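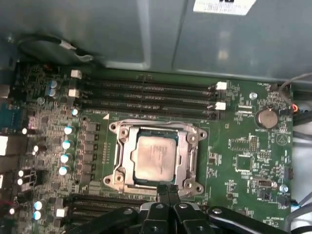
Student disassembly project, notebook, 9 February 2026
Bench 2, Detby tower, arm on the low mount

Third session with the second-year group. Plan was to get from "arm can find the socket" to "arm can do something useful at the socket". We got part of the way. Writing this up before I talk myself into a rosier version.

Starting point. The students' claim from last time was that their pose estimate was good enough to begin work on the retention mechanism. I had asked how they knew. The answer was that it looked right on the screen. So the first job this morning was to make them measure it, with the arm hovering over the socket and then withdrawn and sent back from three different start positions.

Result: repeatable from the left, repeatable from straight above, noticeably worse from the right. Clotilde thinks it's cable drag on the wrist. I think it might be, but she also thought it was cable drag when the fault was a wrong tool offset, so I want it shown. She is going to re-route the loom and run the same test with nothing else changed. If the right-hand approach improves I'll say so here.

Lighting. The Fusden lamp is too harsh for this. The bent chassis metal throws glare straight back and the detector likes glare: twice it put a confident box on a bit of shiny panel and called it a heat spreader. Turned the lamp to the wall and used the bounce. Better, but it makes everything darker and the exposure then wanders. Somebody proposed training through it with more images. We have 800 labelled already, of which 400 are the same board under the same lamp, so I'm not persuaded the number means much. I would swap half of them for 95 decent ones from other machines.

On that subject. The current detector scored very well on the held-out set and everyone was pleased. The held-out set was drawn from the same recording runs as the training set. Adjacent images are nearly identical. I've asked for a split by machine, and for the old score to come off the poster until it's been redone. Some grumbling.

Orientation. The group wants to use the little white triangle printed by the corner of the socket to decide which way round the board is. Fine for this board. I asked what happens with the other white triangle further over, on the battery side, and there was a silence and then a lot of typing. They've now added a check that the memory slots are where they should be relative to the socket. Sensible enough, though it means the orientation step depends on the memory detector, and that one confuses the two banks whenever the gripper arm covers part of the lower one. Note for whoever picks this up: move the view pose back before looking for the slots, don't look from the working pose.

Grip. Long discussion about whether these fingers are suitable at all. My view hasn't changed. They were chosen for the Grabner blocks in the first-term exercise and have been carried over because they're already bolted on. Between the socket frame and the capacitors to its left there isn't much room to open anything. The students' simulation says it clears. The simulation has no capacitors in it. I've asked for them to be added as plain cylinders, slightly oversized, and for the plan to be run again before anyone enables a closing move over the board.

Processor lift. Not attempted. There was pressure to try it "just once" before lunch. With the load plate open it's tempting, but the force limit in the config file was still the value from the block exercise and no one could tell me what that meant in newtons at the fingertip. Until there's a number from the scale, hover only.

Logging. Run 461 is the first with joint states and wrist camera on the same clock. Earlier runs aren't worth keeping for anything to do with timing. The Tostau logger script still writes over the previous file if you restart it inside a minute. Lost one good approach that way. Please don't restart it inside a minute.

On the bigger question of whether this belongs in the May demo. The draft abstract says "autonomous recovery of processors from end-of-life computers". What we have is an arm that goes to a known sort of place on one sort of board, with the lid off, the cooler removed by hand and the load plate opened by hand. I don't mind showing that. I do mind the abstract. Suggested "locating and approaching a processor socket" and was told it sounds dull.

To do
Clotilde: loom, then repeat the right-hand approach test
Split by machine, new score, old one off the poster
Capacitors into the simulation
Fingertip force against the kitchen scale, written in newtons
Fix logger overwrite or put a timestamp in the name
Me: find two more towers with different boards, ask stores again
Abstract: still arguing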